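Working Rules for Shared Household Tasks With a Humanoid Robot
Project report, spring term
Group members: Lurdes Aguiar, Shinji Sakai, Sipho Van der Merwe
Supervisor: Corinne Kincaid

1. Purpose

Our group was asked to write a short set of working rules for students who run a humanoid robot in a furnished room. The lab at Nellmont already had a safety sheet, but it was written for arms bolted to a bench. It says nothing about a robot that walks, carries a container and trails a cable across the floor. We kept what still applied and wrote the rest ourselves. The task we used as our test case is picking fruit from a shelf into a basket.

2. Sources

We read the public guidance on personal care robots and the course notes on risk assessment. We also went through the run log from February, which had 164 entries. Sipho marked every entry where an operator had written a comment about floor space, cables or the position of the shelf. The log was kept by several people and the wording is uneven, so we did not try to draw statistics from it. We used it to find out which rules were missing.

3. Floor and cable rules

3.1 The operator walks the whole route before the robot is switched on.
3.2 Any cable that runs from the robot to the floor is kept behind it. When the robot faces the shelf, the cable must trail away from the shelf and clear of both feet.
3.3 Power cords of other equipment stay at the edge of the room.
3.4 One person watches the feet and the cable and does no other job during the run.
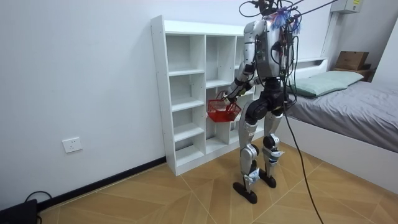

4. Basket and hand rules

The old sheet had one line on grippers. We replaced it with four rules, after a long discussion about whether the basket should count as part of the robot. We decided that it should, so the clearance is measured from the outside of the basket.

4.1 One hand holds the basket by the handle and the other does the picking. The roles are not swapped during a run.
4.2 The picking hand is open before it goes into a compartment.
4.3 The basket stays below the fruit and does not touch the shelf.
4.4 No person reaches into the shelf while either hand is raised.
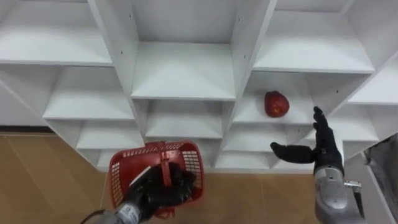 5. Layout rules

Shinji wrote this section with help from Vichien Kaewsai, who runs the room bookings. The shelf layout is part of the written record and is entered before the run starts. A layout uses one piece of fruit per compartment, and compartments next to each other may both be used. The entry gives the row and the side for each piece, plus the way it lies if it has a clear long axis. A pear on its side with the neck to the left is a different layout from one with the neck to the right, and the mangosteen is entered as upright when its stem points up. Empty compartments are not listed.

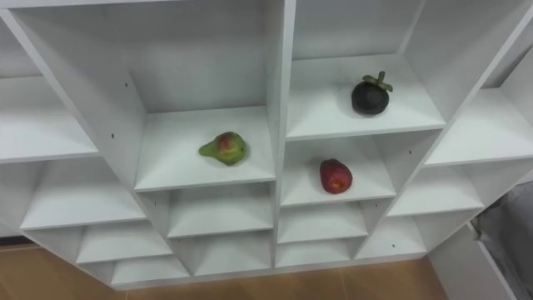

Our first draft let the operator write "mixed fruit" in the layout field, and Corinne sent it back. Her point was that another group could not set up the same shelf from those two words. The revised form asks for each piece by name, so the pear goes down as left of the tall divider, the mangosteen as upper right, and the red fruit as the compartment under the mangosteen. Lurdes tried the form on two classmates who had not seen the shelf, and both asked which side "left" was meant from. We added a line stating that left and right are always given facing the shelf.

6. Open points

The rules have been tried in one room only. We have no rule for a second person walking in during a run, other than stopping it. The form is still on paper, and we would like it moved into the log before the next group starts.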